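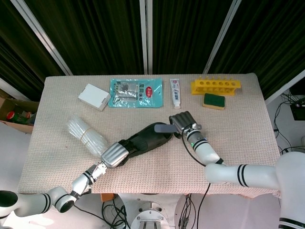

Closell two-arm bench cell with both hands at a shoe. Table cloth and curtain backdrop fitted.

Closell Two-Arm Bench Cell: setup and care

The Closell cell is a pair of arms with multi-fingered hands, placed at the near side of a table so that both hands can work on the same object. It is sold by Vimcombe as a complete station or as arms and hands only, for customers who already have a table and controller.

What comes with the station
Two arms, left and right
Two hands with wrist couplings
Base mount and bolts
Wrist cables, one per hand, plus one spare
Controller and power supply
Waffle-weave table cloth, beige
Dark curtain set with poles
Pearce calibration block

Objects for handling are not included. Most customers use ordinary household goods: small boxes, tubes, sponges, a shoe, a test tube rack. Anything under 2 kg is within the rating of a single hand.

Placing the table
Push the table up to the base mount and lock its feet. The gap between table edge and mount should be 40 mm. A smaller gap pinches the cables when the arms swing inward. Lay the cloth flat and clip it underneath on all sides. Hang the curtains last and check that they stay clear of both hands at full reach.

Wrist cables
Run each cable from the wrist down the arm and over the near edge of the table. Leave a loop at the wrist large enough for a full turn of the hand. Straps go on the arm segments, never across a joint. Petronella Sibiya in our service shop sees more cable faults than anything else on these cells, mostly from straps pulled too tight.

With the power off, turn the wrist by hand through its full travel. If the cable goes straight at any point, let out more slack and try again.

Hand care
Brush out the finger joints at the end of each working day. Cloth lint collects behind the knuckles and at the exposed parts of the wrist. Use a dry nylon brush. No solvent, no compressed air.

Tendon tension is checked every 80 hours of running time. Open the Flirura service screen, choose the hand, and start the curl test. A finger that stops short is adjusted at its own screw on the back of the palm, a quarter turn at a time. Repeat the test after every adjustment.

Changing a hand
Park the arm, switch off at the controller and unplug the wrist cable. Loosen the coupling ring and draw the hand straight off. When the new hand is on, run the calibration block routine before any two-handed work. It takes about 113 seconds per hand.

Spares and service
Cables, finger sets and cloths ship from stock. For hand repairs, write to Anjani Tarigan at the Vimcombe service desk with the serial number from the coupling ring. The shop closes for stocktaking in the second half of December.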